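Bench notes, May: shoe rack at the Flitia apartment
Started 9:40
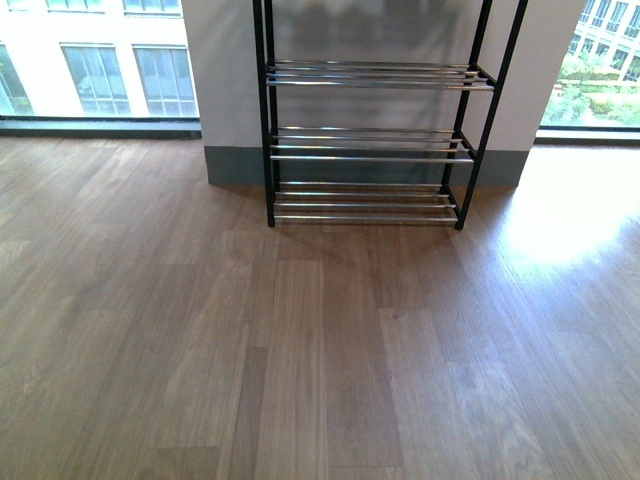 Rack between the two windows, lower tiers, nothing loaded yet.

Ifigeneia wants the rack settled before the coats and the bench go in, so that is today's job. It is the Petkov one, black frame with rods for shelves. The Cindier with solid shelves is still in its carton and can go back.

Height of the lowest rod above the floor: 38 mm at the front left post. Brush head of the small vacuum goes under, the big one does not. Wrote this on the tape by the door so it doesn't get asked again.

Wall to wall clearance between the window edges is 615 mm. Rack fits with the posts where they are now. Do not shift it toward the right window, the blind cord ends up behind the post.

Back right post: looked like it leaned outward when I stood over it. Put the square on it from the floor and it is fine, it was only where I was standing. Left it alone.

Feet sit straight on the wood. I want felt under them before any weight goes on. We have the round pads, too big for a post this thin. Eftychia has a sheet of the adhesive kind and will cut squares. Ask her for a few spare.

Rods. Low heels could drop between them, especially narrow ones. Kata used a strip of clear plastic on hers, cut to length and laid over the rods, and it stayed put for 7 months. Will try that on one tier only and leave the others bare so grit falls through to the floor where it can be swept. Boots on the bottom, heels toward the wall. Check they don't scuff the baseboard, it is dark gray and we have no matching paint.

Wall fixing not decided. Ifigeneia would prefer no holes in the column. I would put one bracket in if the kids are going to use the upper tiers.

Stock number for the spare rods is 1657, order two.

Stopped 11:15. To do: felt, plastic strip, ask about the bracket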